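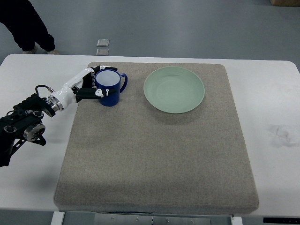 **Raketti arm and hand kit – acceptance and safety checklist**
Site: Lougher bench room
Inspector: Zoila Benavides
Unit under review: left arm with five-digit hand, trial unit 7
Date: Sunday, October 27, 2024

I've been looking forward to this one all month, and I'm happy to say the kit earned most of its check marks!

### A. Before power-on

- [x] Emergency stop tested, both buttons. Clean cut each time.
- [x] Wrist coupling torque checked against the Raketti sheet.
- [x] Cable loop at the wrist has slack through the full range of motion. I ran it by hand twice.
- [x] Pad lies flat on the table and doesn't slide when pushed.
- [ ] Floor line for bystanders. **Open.** Needs tape before anyone else runs a session.

### B. Hand at rest and open

- [x] All fingers reach the open position on command.
- [x] No clicking or grinding at the knuckles. Lovely and quiet – quieter than the Clendetdale hand we tried before.
- [x] Hand holds its pose when the program is paused.
- [ ] Thumb returns to zero after a pause. **Repeat test.** It was slow on two tries.

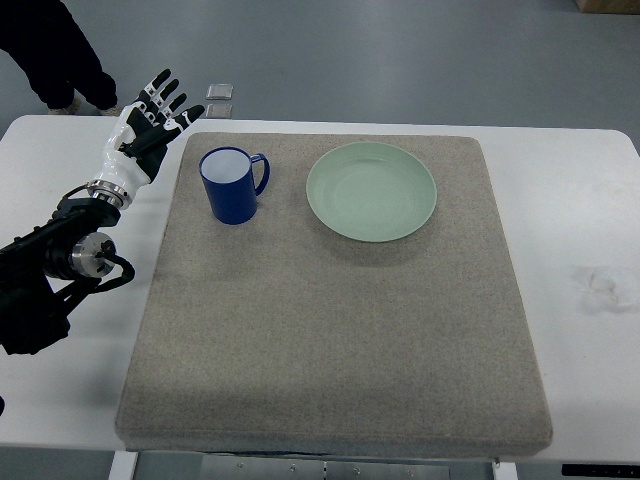 Godfrey Minja wrote back that the slow thumb sounds like a setting. He saw the same thing on the Lesitness bench, where raising the idle current cleared it up, and he would like the repeat test done with the covers on.

Fair point, and I'll do it that way. Cycle counter read 1,827 at the start of section C.

### C. Handling household items

- [x] Grip force limit set to the lowest step for cups.
- [x] Mug grasp approached at reduced speed.
- [x] Stop command during approach halts the arm before contact.
- [ ] Clearance over neighboring items. **Pass with comment.** The fingers pass close to whatever sits behind the mug, so plan the path with that in mind.

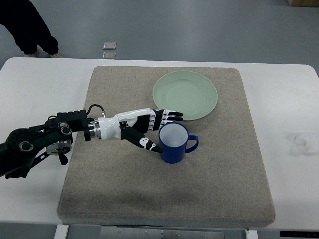

I'd also like the clearance value shown on the main screen. Right now it's two menus down, and that's a long way to go when you're adjusting a path. Everything else in the software is a joy to use, especially the step-back button.

### D. After the run

- [x] Arm parked under its own power.
- [x] Counter logged: 3,212.
- [x] Fingertips wiped and checked for wear.
- [ ] Log file sent to Nasrin Safavi.

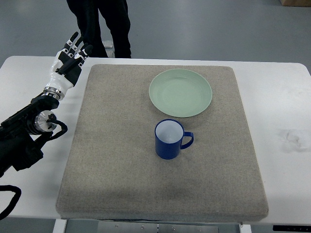 *Hand raised, mug and plate on the pad.*

**Result:** accepted for supervised use. Floor tape and thumb retest to be closed out by Lutz Stüber before the second session.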